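Table-top waste bin

A table-top waste bin, also called a desk bin or counter bin, is a small container for dry refuse that stands on a work surface instead of the floor. It is used for tea bags, pencil shavings, labels and similar light waste. Most are moulded in plastic, in white, cream or grey.

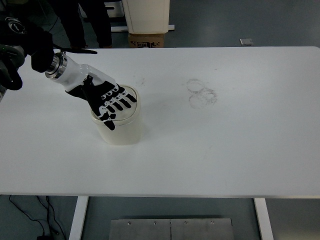
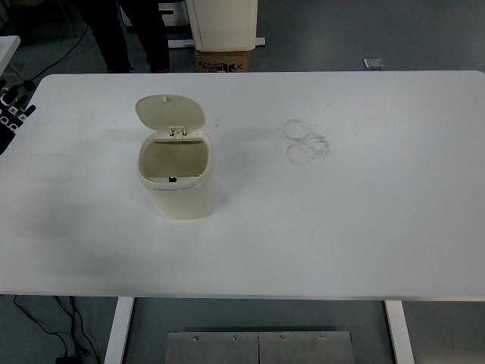
Construction

The body is usually a single moulding with rounded corners, which are easier to wipe than square ones. Plan shapes are round, square or an intermediate rounded square. Capacity is given to the brim. The Eveck pattern holds 128 cl and stands 162 mm high with the lid shut; the smaller Sima holds 100 cl.

Lids are loose, swinging or hinged. A hinged lid turns on a pin at the rear of the rim and is held shut by a catch at the front. The Stultlow type, introduced by the designer Lenuța Bratu, opens past the vertical and stays up unaided. Empty weight is normally below 400 g.

Use and cleaning

Bins are lined with a small bag folded over the rim, or used unlined and tipped out daily. The hinge and catch collect dust and are cleaned with a soft brush.

Ring marks on pale matt table tops are a common complaint where cups and other round-based vessels are set down. Oana Mocanu's household manual recommends a damp cloth and mild soap, followed by drying. Abrasive pads leave shiny patches on matt finishes.

See also: Pedal bin; Waste-paper basket; Grinusico (manufacturer)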